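Widwood Cricket Forum
Home | Fixtures | Club Cricket | Kit | Log in

We use cookies to keep you signed in and to count visits. Accept | Manage

Club Cricket > Laws and Playing Conditions > Retired out in the Widwood T20

offdrive_70
The playing conditions for the Widwood T20 now permit a batter to retire out at any point in the innings. Our captain used it in June with two overs left. The opener had 41 at under a run a ball, and a hitter came in at number six. I would like to hear how other sides are applying it and how your scorers record it.

silly_point
Recorded as "retired out". It counts as a dismissal for the batter's average and a wicket against the team total, but the bowler gets no credit. Retired hurt is different: the batter may resume and it is entered as not out. Our scoring app defaults to retired hurt, so it has to be changed by hand.

longhop
I don't agree with the tactic at club level. A player who pays a match fee and gets a start should be allowed to bat. It is defensible in a professional league, where the squad is selected by role. Our number six and our opener have much the same strike rate, and the new batter needs a few balls to get going.

offdrive_70
The second point is fair. The first is a matter for the captain. The competition has a table and promotion.

nightwatch
The cost of the change depends on the ball. We use the Brosport white in the league and it goes soft after the twelfth over. A new batter finds it hard to hit through the line from then on, which favours leaving a set player in. With the Zhong ball, which the Flunano sides still use for home games, the seam stays harder and the case for a swap is better.

longhop
That matches what I have seen. We lost to Flunano Seconds by 2 runs after retiring a man on 38. His replacement faced five balls for three.

silly_point
One match is not a sample. You need dot-ball percentage for both batters over the last four overs, by venue. I have two seasons of our scorebooks typed up and will post the table when the boundary sizes are in. Our square is off-centre and the leg side boundary is short from one end, so raw figures mislead. 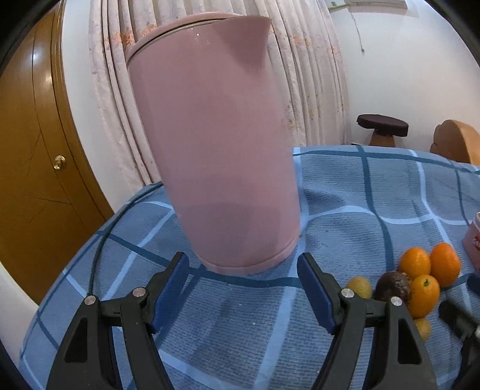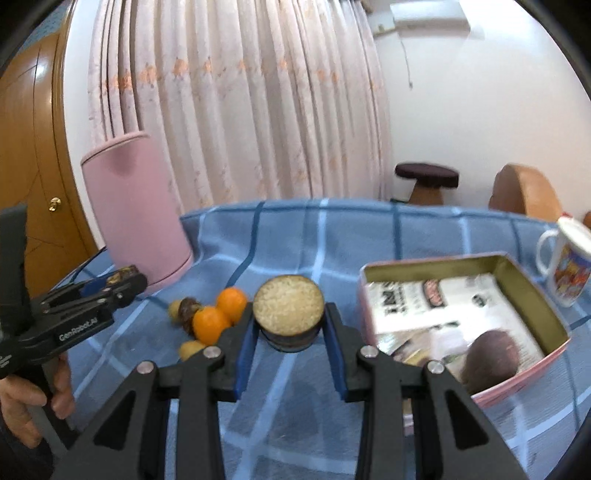
Until then I would treat anything under a difference of two runs an over as noise. The umpires also need telling clearly. If the batter walks off without a stated reason, ours will assume injury and let the scorers put down retired hurt.

nightwatch
Does the incoming batter still have 90 seconds? Ours was given no leeway and was hurried out with one pad undone.

silly_point
Yes, 90 from the moment of retirement. Have the next player padded up before the signal is given — the clock isn't stopped for it.

longhop
Still against it. Will look at the table.

Back to top | Contact the moderators | © Widwood Cricket Forum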